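Diario de la mesa, julio

8:40

He llegado con sueño y con la idea de no tocar nada hasta tomar café. Lo he cumplido a medias. La mesa estaba como la dejé ayer y he pasado un trapo por los bordes, que acumulan un polvo gris que no sé de dónde sale.

Llevo desde primavera anotando lo mismo en este cuaderno: si un brazo puede hacer lo que hace cualquiera en una cocina después de comer. Recoger, guardar, abrir una puerta, cerrarla, dejar el plato donde estaba. Son tareas que a mí me llevan un par de minutos y que hago pensando en otra cosa. Al brazo le llevan bastante más, y si algo se sale de lo previsto hay que parar y volver a empezar.

El programa de hoy lo hemos llamado Griteo, como el anterior, con otro número detrás que no me molesto en copiar. En Prunura quieren saber para septiembre si se puede enseñar a clientes. Yo he dicho que enseñar se puede enseñar casi todo, depende de cuánto rato se queden mirando.

9:30

Primera serie, 30 intentos. La orden era abrir el horno pequeño, meter la fresa y cerrar. La comida es de juguete, así que no hay que lamentar nada cuando cae al suelo. El bote de kétchup lo dejamos encima del plato, la sartén de siempre se ha quedado en el armario y las demás cosas las he ido poniendo sin medir, como las pondría en casa.

Lo del horno es lo que peor llevamos. La puerta pide un tirón con un poco de curva y el brazo tiende a tirar recto. Si la pinza entra baja, resbala. Si entra alta, empuja el horno entero hacia el borde y tengo que levantarme a recolocarlo. Hoy lo he recolocado tantas veces que al final he trabajado de pie.

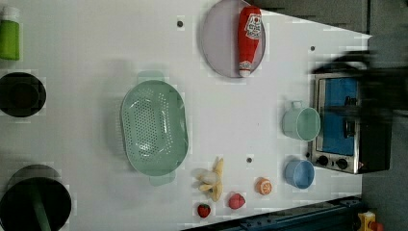

En la comida me han preguntado para qué quiere alguien una máquina que recoge la mesa, si lo pesado de una casa es la plancha, el baño y acordarse de comprar detergente. Que cuando un robot sepa mirar en el armario y ver que falta detergente, entonces que avisemos. He contestado que para mirar en el armario primero tiene que abrirlo, y que en abrir puertas estamos. Luego he pensado que la pregunta era buena y que yo no la había contestado.

Lo apunto para no olvidarlo: medimos lo que se deja medir. Coger la fresa se puede puntuar, cogida o no cogida. Tener una cocina en orden no sé cómo se puntúa. Mi madre lo sabía con asomarse a la puerta.

12:50

Segunda serie, otros 30 intentos, esta vez sin horno. Poner la fruta en el escurridor y dejar la taza de pie. Ha ido mejor. El plátano le cuesta por la forma, la piel abierta se le engancha en la pinza y a veces lo suelta cruzado sobre el borde. La media naranja la coge bien si la encuentra con el corte hacia arriba. Con la taza hay que tener paciencia: busca el asa, se lo piensa, la busca otra vez.

He llamado a Hastosness por el asunto de las puntas de goma de la pinza. Dicen que las mandaron. Aquí no han llegado. Me han pedido el número del pedido y no lo tenía a mano, y cuando lo he encontrado ya comunicaban. Mañana otra vez.

También he leído el folleto que nos dejaron los de Aaltonen, los de las cocinas para comedores. Piden una máquina que vacíe bandejas. Es más fácil de lo que parece y más difícil de lo que ellos creen. Las bandejas son todas iguales, pero lo que la gente deja encima no lo es: servilletas hechas una bola, medio yogur, unas llaves. Con las llaves me acordé de que tenía que hacer copia de las del trastero – sigue sin hacer. 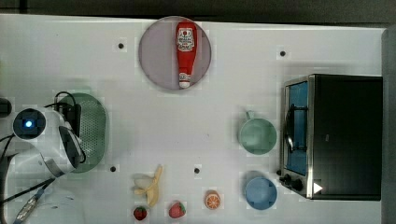

16:15, números

Desde que empezó el mes llevamos 194 intentos con la tarea completa, o sea, de principio a fin y sin que yo meta la mano. Han salido bien 23. Los he contado dos veces. He incluido entre los buenos uno en que la puerta quedó abierta un dedo, y he dudado si incluirlo. En casa yo lo daría por cerrado.

Por partes la cosa cambia bastante. Coger objetos sueltos lo hace casi siempre. Dejarlos en un sitio, muchas veces. Lo que falla es encadenar: un error pequeño en el segundo paso, la taza unos centímetros más allá, y en el quinto ya trabaja sobre una mesa que no es la que tiene delante. Una persona miraría otra vez. El brazo a ratos mira y a ratos no, y todavía no sé predecir cuándo.

Dejé puesto en el informe que, para una casa, no. Para un taller donde las piezas vienen siempre en la misma caja y alguien pasa a revisar, puede que sí, y puede que pronto. Me han pedido que quite el «puede que». De momento lo he dejado.

17:40

Última hora con la velocidad subida, por probar. A esa velocidad el brazo da más respeto que utilidad. Me he apartado con la silla y he tomado notas desde la pared, con letra malísima que ahora no entiendo bien.
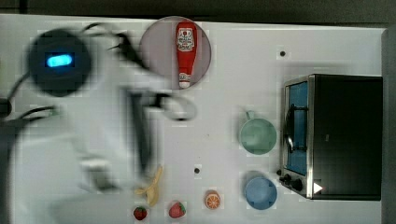
El brazo en marcha, con el plato y el kétchup al fondo.

He vuelto a la velocidad normal antes de apagar. He guardado los registros, he pedido que no muevan la mesa y he bajado las persianas.

19:30

En casa, fregadero lleno. He fregado escuchando la radio y sin mirar demasiado. Una taza se me ha escurrido y la he cogido en el aire. Después he secado los cubiertos y he dejado las ollas para mañana.

Mañana: puntas de goma, copia de llaves, repetir la serie del horno con la puerta entreabierta.

Compartido 30 veces

3 comentarios

Anónimo dijo:
Yo me conformo con que saque los platos del lavavajillas. Los vasos los saco yo.

Anónimo dijo:
En mi taller tenemos uno que mete piezas en cajas y va bien mientras las cajas no cambien. El proveedor cambió de cartón en primavera y estuvimos parados una mañana entera. Lo digo por lo de «puede que sí».

Anónimo dijo:
¿El de la puerta abierta un dedo lo contaste al final? Yo no lo contaría, el horno pierde calor.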